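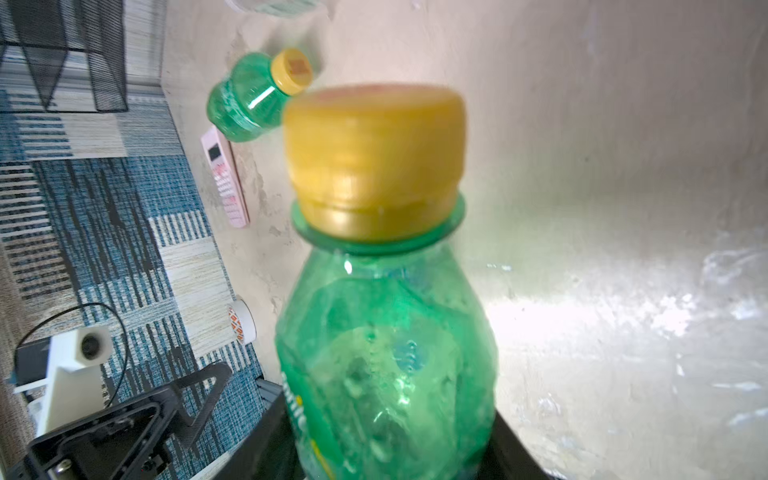
Last updated: May 13, 2019

Primudham shared room to be cleared of bottles before floor work

Tenants of the Primudham building have until the end of the month to take their belongings out of the shared room on the first floor. The concrete floor is going to be patched and sealed, and the walls will be scraped and repainted after that.

The notice went up by the mailboxes last week. It covers everything at floor level, including rugs, desk supplies and drink bottles. Anything left behind will be boxed and kept in the storage closet until September.

Bottles are the main complaint. Building manager Kittipong Rattanakul said he took 146 of them out of the room during the winter, most of them plastic soda and water bottles, and that more had appeared by the time the contractor came to measure. Of that total, 63 still had something in them.

"I don't mind people having a drink in there," Rattanakul said. "Take the bottle with you when you go, or put it in the bin by the side door. A bottle on its side on a concrete floor is going to get stepped on."

The green bottles with yellow caps are a familiar sight in the room, along with clear ones. Smaller things get left as well. A pink calculator, a small roll of tape with an orange and red band and a black wire mesh organizer are among the items that have not been claimed. Owners can pick them up at the manager's office. The blue, gray and cream rug belongs to the building and will be cleaned and put back.

The floor work has been given to Polák, a local contractor. The crew will fill the worn spots first and then put down a clear sealer. The room will be closed for 10 days to let the sealer cure, and tenants are asked not to use it as a shortcut to the rear stairs during that time. The side door will stay open.

Pinex, which handles the building's recycling, is bringing a second bin for plastic. Bottles should be emptied before they go in. Caps can stay on. Labels do not need to be removed. Bottles with liquid in them are pulled from the load, and Pinex has sent the building two reminders about it this year.

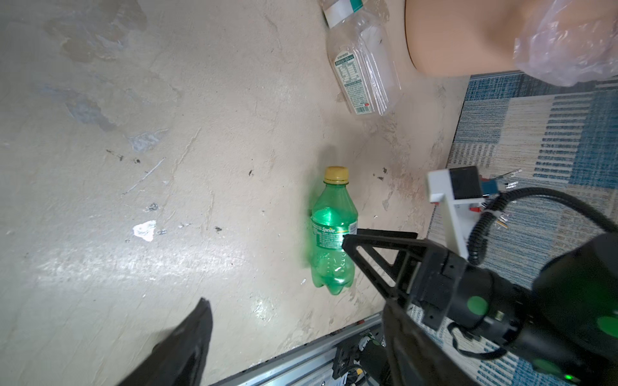
A Sprite bottle and an empty clear bottle on the concrete floor of the shared room.

Ayanda Mnguni, who has rented on the third floor for six years, said the floor was overdue for repair but that she would have liked more time. She keeps sewing supplies in the room and has no space for them upstairs.

"I'll manage, but it's a lot of carrying," Mnguni said. "They could have told us when they signed with the contractor."

Rattanakul said tenants who need help moving heavier items can call the office. Temporary shelf space is available in the basement, with 39 shelves to be given out in the order that requests come in.

The Plollance reading group, which normally meets in the shared room, will use the lobby until the work is finished. Meeting times stay the same. Questions about the closing can be left at the manager's office or in the box next to the mailboxes.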